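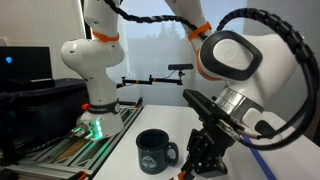
Two arms and a mug at the demonstration table, Husar workshop, Drultitz.

The Husar Open Day is a yearly public visit to the Husar robotics workshop in Drultitz, held each August while the local schools are on vacation. It grew out of an informal evening for the families of the people who worked there, and it has kept a good deal of that neighborly feeling ever since. Guests come in by the side door, hang up their coats if they have brought any, and are free to wander and ask whatever they like, which they generally do.

The open day should not be confused with the Sosimex trade demonstration, a shorter event for business customers that borrows the same room in winter and needs an invitation.

History

The first open day was put together by Sunita Maurya, who ran the workshop at the time and who had grown tired of explaining her work over dinner without anything to point at. She expected a handful of cousins and ended up with 29 guests, several of whom stayed long after the coffee had run out. The following year the day was announced in the town newsletter, and attendance has since settled at a limit of 200, let in by groups of 20 so that everybody can get close to the table.

On 6 February 2018 the workshop and the Wisteseo reading society agreed to share the costs of the day, and the society has looked after the sign-up list and the refreshments from then on – including the plum cake, which has something of a following of its own.

The mug table

The best loved part of the visit is the mug table, a long white table with an area marked off in blue tape and robot arms mounted beside it. The task is a plain household one, picking up and moving a mug, and it was chosen because every visitor has done it that same morning and has an opinion on how it ought to go. 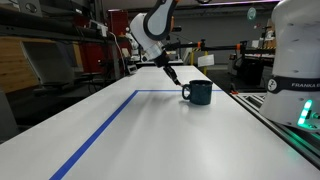 Ramesh Upadhyay, who took over the talks from Maurya, likes to begin by asking the group where they would take hold of a mug themselves. Most people say the handle, a few say the rim, and there is usually one grandparent who holds it from underneath with both hands. He then goes through what each answer would mean for a gripper with two fingers, and how a small change in where the mug stands can call for quite a different approach by the arm.

Children are invited to suggest the next position for the mug, and the staff set it down for them once the arm has been paused. 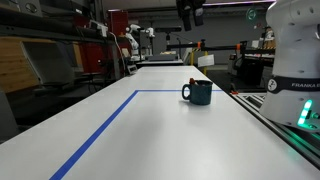
Questions are taken at any point, and the talk rarely finishes on time. For those who want to read more, Maurya wrote a booklet of 256 pages on the workshop and its visitors, and a copy is kept on loan at the Wisteseo library.

See also

Sosimex trade demonstration
Wisteseo reading society
Drultitz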